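技术招聘版 » 面试与招聘流程

主题：带回家做的编程作业，到底该不该付钱？

Lowri Howells
楼主
发表于 2019年12月26日

我们组一月要招两个后端，主管让我把笔试环节重新设计一遍。现在的流程是：简历筛选，电话聊半小时，然后发一份带回家做的作业，交上来以后再约现场。作业是前任留下的，写一个小型的订单服务，带测试，带说明文档，题面上写着“预计需要三小时”。

我自己上周末老老实实做了一遍，用了六个多小时，而且我对这块业务是熟的。外面的人第一次看题，只会更久。

翻了一下今年的记录，发出去83份，收回来的只有15份。没交的人里面大部分连封邮件都没回。主管觉得这说明作业起到了筛选作用，我觉得是把人筛跑了。

现在有两个想法，一是砍短，二是付钱。想听听各位公司里是怎么做的，最好是真的执行过的。

----

arwel_w
回复 1楼

付钱。我们从去年开始付，按固定金额，交了就给，不管过不过。回收率明显上去了，候选人的态度也不一样，有几个没过的后来还推荐了朋友过来。

财务那边一开始很烦，每个人都要走一遍供应商登记。后来改成礼品卡，省事很多。不过礼品卡有的地方要算收入，你先问清楚你们那边的税务怎么处理。

----

旧键盘
回复 1楼

不同意楼上。付钱解决不了时间的问题。我有两个小孩，下班以后能用的整块时间几乎没有，你给我钱我也变不出六个小时来。在职的人、要照顾家里的人，最先被这种作业刷掉。你们收回来的那15份，建议看看都是什么人交的，我猜应届和待业的占多数。

我的做法是直接不做，礼貌回一封邮件说时间安排不开，问能不能换成现场聊代码。有的公司同意，有的就没下文了，没下文的我也不可惜。

----

Aled Llewellyn
回复 3楼

说句不太讨喜的。我当了几年面试官，现场写代码刷掉的好人比作业刷掉的多得多。有人看着就写不出来，手抖，脑子空白，平时干活完全没问题。作业至少让人在自己的环境里写。

所以我不赞成一刀切取消。时间控制在两小时以内，给一个能跑起来的骨架，让候选人只改其中一块，这样就够看了。从零搭一个服务，大半时间花在配置上，你也看不出什么。

----

Lowri Howells
楼主
回复 3楼

刚去看了，十五个人里在职的有四个。你猜得差不多。

回复 4楼：骨架这个我喜欢，能不能讲讲改哪一块？我们的代码里最麻烦的是重试和幂等，拿这个出题会不会太偏？

----

Aled Llewellyn
回复 5楼

不偏，但别让人猜。题面写清楚“同一个请求可能来两次”，然后看他怎么处理。我们给的骨架里有一个故意写得很别扭的函数，测试是过的，让候选人说说会怎么改，改不改都行，写几句理由。这几句理由比代码有用。

----

Guadalupe V.
回复 1楼

补充一个候选人的角度。今年换工作做了四份作业，其中Culletti那份，题目就是他们产品里的一个真实需求，连字段名都没换。交了以后石沉大海，两个月后更新日志里出现了一模一样的功能。我没法证明什么，但从那以后凡是看着像真需求的题我都不做。

如果你们决定保留作业，请在题面上写一句：代码不会用于产品，版权归候选人。一句话的事，看到的人会放心很多。

----

arwel_w
回复 7楼

那个大概率是巧合，需求早就排上了，顺手拿来当题。没有哪个组会等候选人的代码上线，审都审不过来。

----

Guadalupe V.
回复 8楼

可能是巧合，我也说了没法证明。问题是候选人那一边看不见你们的排期，只看得见结果。避免这种误会是出题人的责任。

----

T_Pisharody
回复 1楼

我在Sirneck做招聘，不写代码，说说流程这边的经验。

先把反馈的时限定下来。我们以前交了作业平均要等十几天才有人看，人早就去别家了。现在规定五个工作日内必须回复，没过的也要写两三句具体的意见，模板不算。工程师抱怨了一阵，后来也习惯了。

另外就是给选择。电话聊完以后问对方：带回家的短作业、现场结对、或者拿自己以前写过的东西来讲，三选一，评分表是同一张。选第三种的人比我预想的多。 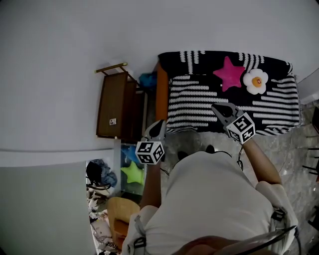
评分表要在发题之前写好，这一点很重要。我们有过两个面试官给同一份作业打分，一个给过，一个给不过，吵了半天才发现一个在看测试，一个在看命名。现在表上只有五项，每项写明什么算及格，面试官不能自己加项。

付钱这件事我们讨论过，没有做。作业压到九十分钟以后，提的人就少了。

----

旧键盘
回复 10楼

三选一听着不错，但是怎么保证公平？讲自己以前的代码，可能打磨了半年，跟别人九十分钟写出来的放在一起比，前者占便宜。再说很多人的代码都在公司内网，根本拿不出来，能选第三种的还是那些有空做开源的。

----

T_Pisharody
回复 11楼

后半句我同意，所以才不能只有这一种。

前半句，我们不给那份代码本身打分，打的是讲解和追问。面试官会挑一处问“现在需求变了，这里怎么改”，打磨多久都得当场想。没有完全公平的办法，我们能做到的是同一张表、同样的时长。

----

Aled Llewellyn
回复 12楼

同一张表评三种形式，我保留意见。结对的时候面试官会不自觉地给提示，分数天然偏高。除非你们有数据。

----

T_Pisharody
回复 13楼

数据不多，到现在走完新流程的一共71人，三种形式的通过率差别不大，但每一组人数都少，我不敢拿这个下结论。提示的问题确实存在，我们现在要求面试官把给过的提示记下来。

----

路过的运维
回复 1楼

歪个楼，别忘了在题面里写清楚用什么语言、什么版本、能不能联网查资料。我上次花了四十分钟猜他们的环境，最后发现对方用的是三年前的版本。招人的题目连运行环境都不写，我对这个组的文档水平也就有数了。

----

Lowri Howells
楼主

谢谢各位，跟主管谈过了，说一下目前定下来的。

作业改成骨架加一处修改，限时两小时，超过两小时没做完的直接交，注明做到哪里。题面加上版权那句话和运行环境说明。五个工作日内回复。现场结对作为另一个选项，讲旧代码的先不做，我们组的面试官没这个经验。

付钱主管没批，理由是预算里没有这一项。我打算一月跑完这一轮再提一次。

发给外面的人之前，组里会先找两个没看过题的同事试做，超时的话继续砍。

----

arwel_w
回复 16楼

试做的同事别找太资深的，也别找写过这块业务的。我们第一版就是找组长试的，他四十分钟写完，然后所有候选人都超时。

----

旧键盘
回复 16楼

超时直接交这条好。评分表里记得同步改，别题面上说可以不做完，打分的时候又按做完的标准扣。

----

Lowri Howells
楼主
回复 18楼

收到，这条还真漏了，明天补进评分表里。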